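Household manipulation at the Kolura open day, Praststead

The Kolura building in Praststead opened its ground floor to visitors for one afternoon in October. I went with one question: can a machine clear a table yet, in a house that has not been arranged for it?

The first stop was Shezi, a shelf-restocking cell. It ran 62 picks while I stood there and missed 11 of them. Most of the misses were soft pouches that folded under the fingers. Boxes gave it no trouble. The guide put the target at 300 picks an hour and the current rate at 168, with a person refilling the infeed by hand. For a stockroom with fixed shelves and one size of carton, I would call that close to usable.

Lora, the household project, is slower and more interesting. The task is tidying: small things go from a tabletop into containers, and sometimes from one container to another. Hard objects standing apart were handled well. Objects touching each other were not, and anything lying against a wall of a container took several approaches. The staff were frank that a wide fingertip, good for holding, is poor at getting into corners. Wire mesh is a separate problem — depth readings tend to come back partly from the wires and partly from whatever is behind them.

Patterned cloth also came up in the talk. A plain surface makes it easy to separate object from background, and printed leaves and flowers do not. 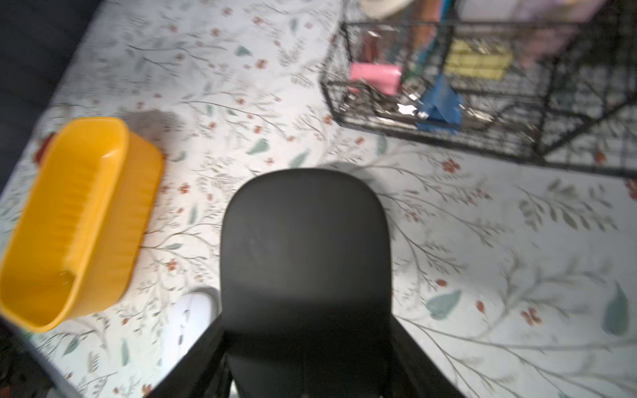

Posted by a visiting reader | Monday, October 25, 2021 | Filed under: Visits

The mixed contents of a black wire basket are a fair test of all this, more so than the open yellow tub. Small shiny metal pieces at the bottom, with larger things crowded around them, are still work for a hand. My estimate for the stockroom is soon. For the kitchen table I would not give a date. Visitor parking is behind the building, and the side door closes before the talks end.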